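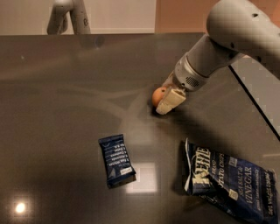 # 子宮内膜症

**子宮内膜症**(しきゅうないまくしょう、英: endometriosis)は、子宮内膜に類似した組織が子宮の内腔以外の部位に発生し、増殖する疾患である。主として性成熟期の女性にみられ、月経痛、慢性的な骨盤痛、性交痛、排便痛、不妊などを呈する。良性疾患に分類されるが、再発しやすく、閉経に至るまで長期の管理を要することが多い。

## 発生部位と分類

病変が最も多く生じるのは骨盤内であり、卵巣、骨盤腹膜、仙骨子宮靱帯、ダグラス窩が好発部位とされる。腸管、膀胱、尿管に及ぶ例も知られ、まれに横隔膜、胸膜、肺、臍、手術瘢痕などにも発生する。

病変の形態からは、次の3型に大別される。

- **腹膜病変** 骨盤腹膜の表面に生じるもの。色調は赤色、黒色、白色など多様である。
- **卵巣子宮内膜症性嚢胞** 卵巣内に古い血液が貯留して嚢胞を形成したもの。内容液の性状からチョコレート嚢胞とも呼ばれる。
- **深部子宮内膜症** 腹膜下に深く浸潤したもの。直腸や尿管の周囲に生じた場合、強い疼痛や臓器の機能障害を伴うことがある。

子宮筋層内に類似の組織が認められる子宮腺筋症は、かつて内性子宮内膜症と呼ばれたが、現在は独立した疾患として扱われる。両者はしばしば合併する。

進行度の評価には、腹腔鏡または開腹による所見を点数化する米国生殖医学会の分類(r-ASRM分類)が広く用いられる。合計点によりI期からIV期に区分するものであるが、進行期と疼痛の強さは必ずしも相関しない。

## 原因

発生機序は完全には解明されていない。主な仮説として、月経血が卵管を経て腹腔内に逆流し、そこに含まれる内膜組織が生着するとする移植説と、腹膜の細胞が内膜様の組織に変化するとする体腔上皮化生説がある。骨盤外の病変については、血行性またはリンパ行性の転移を想定する説も提唱されている。

月経血の逆流は多くの女性に生じる現象であり、移植説のみでは発症する者としない者の差を説明できない。このため、免疫応答の異常、遺伝的素因、局所におけるエストロゲン産生の亢進、プロゲステロンに対する反応性の低下などの関与が検討されている。第一度近親者に患者がいる場合、発症の可能性が高まることが知られている。早い初経、短い月経周期、出産経験がないことなども関連因子に挙げられる。

## 症状

代表的な症状は月経痛である。年齢とともに増悪する例や、鎮痛薬の効果が次第に乏しくなる例がある。進行すると月経時以外にも下腹部痛や腰痛が生じ、性交痛や排便痛を伴うことがある。消化管の病変では下痢、便秘、周期的な血便が、膀胱の病変では頻尿や血尿がみられる。胸腔内の病変では、月経に関連した気胸を来すことがある。

不妊は疼痛と並ぶ主要な臨床的問題である。卵管や卵巣の癒着、卵子の質や卵巣予備能の低下、腹腔内の炎症性環境などが要因として考えられている。一方、自覚症状を欠き、不妊の検査や他疾患の手術に際して初めて診断される例もある。

## 診断

問診では、疼痛の部位、月経周期との関係、鎮痛薬の使用状況、挙児希望の有無などを聴取する。内診では子宮の可動性の制限、ダグラス窩の圧痛や硬結を確認する。経腟超音波検査は卵巣子宮内膜症性嚢胞の検出に有用であり、MRIは嚢胞の内容の鑑別や深部病変の広がりの評価に用いられる。

血清CA125は高値を示すことがあるが、月経、妊娠、他の婦人科疾患によっても変動するため、単独では診断の根拠とならない。確定診断は腹腔鏡などによる病変の直接観察と組織学的検査によるが、実地臨床では症状、診察所見、画像所見に基づいて臨床的に診断し、治療を開始することも多い。

### 鑑別を要する疾患

骨盤内炎症性疾患、子宮筋腫、子宮腺筋症、卵巣腫瘍、過敏性腸症候群、間質性膀胱炎などが挙げられる。

## 治療

治療方針は、年齢、症状の程度、病変の部位と大きさ、挙児希望、治療歴を総合して決定される。

### 薬物療法

疼痛に対しては、まず非ステロイド性抗炎症薬が用いられる。効果が不十分な場合や病変の進行を抑える必要がある場合には、低用量エストロゲン・プロゲスチン配合薬、ジエノゲストなどの黄体ホルモン製剤、レボノルゲストレル放出子宮内システム、GnRHアゴニストまたはアンタゴニストが選択肢となる。

配合薬の使用にあたっては血栓症の危険因子を確認する。黄体ホルモン製剤では不正出血がしばしばみられ、GnRH関連薬の長期使用では骨密度の低下が問題となる。これらのホルモン療法の多くは排卵を抑制するため、妊娠を目指す期間には通常行われない。

### 手術療法

薬物療法で疼痛が制御できない場合、嚢胞が大きい場合、悪性腫瘍が疑われる場合などに検討される。妊孕性の温存を図る手術では、病巣の切除または焼灼、嚢胞の摘出、癒着の剥離が行われる。卵巣の手術は卵巣予備能を低下させるおそれがあり、挙児希望のある患者では適応を慎重に判断する。挙児希望がなく症状の強い患者には、子宮全摘出術や両側付属器摘出術が選択されることもある。術後には再発の予防を目的としてホルモン療法を継続することがある。

### 不妊への対応

年齢や卵管の状態、男性側の因子などを評価したうえで、待機的な管理、人工授精、体外受精などから方法を選ぶ。年齢が高い場合や卵巣予備能が低下している場合には、手術に先立って生殖補助医療が優先されることがある。

## 経過

エストロゲンに依存する疾患であるため、閉経後には軽快することが多い。ただし、閉経後にも症状が持続する例や、ホルモン補充療法中に再燃する例が報告されている。

卵巣子宮内膜症性嚢胞を有する患者では、卵巣の明細胞癌および類内膜癌の発生頻度が高いことが知られている。個々の患者における絶対的な危険は低いものの、嚢胞の急速な増大や壁の充実性隆起が認められた場合には精査を要する。

## 関連項目

- 子宮腺筋症
- 月経困難症
- 不妊症
- 卵巣嚢腫
- 腹腔鏡手術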